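April, 9 in the evening

Came back from the sleep talk at Mudden with a folder of handouts and less faith than I went in with. The claim is that 16 nights of going to bed at the same minute will "reset" a person. Reset to what? I asked, and got a chart. The chart had no numbers up the side.

I'll grant that I slept well on 2 of the last 3 nights. I also skipped coffee after lunch and it rained, and I like sleeping in rain. Tavell sells a tea for this. The tea costs more than dinner did. 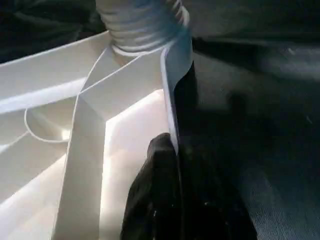
What bothers me is how the people in the room nodded. Half of them must have tried a fixed bedtime before, as I did the winter I lived over the bakery on Vikeck, and all I got from it was lying awake at a regular hour.

Still, I've put the sheet on the fridge. I'll do the 16 nights and write down every one, bad ones included, and no tea. Lights out at 10:30, supposedly. Need to find the other pillowcase first.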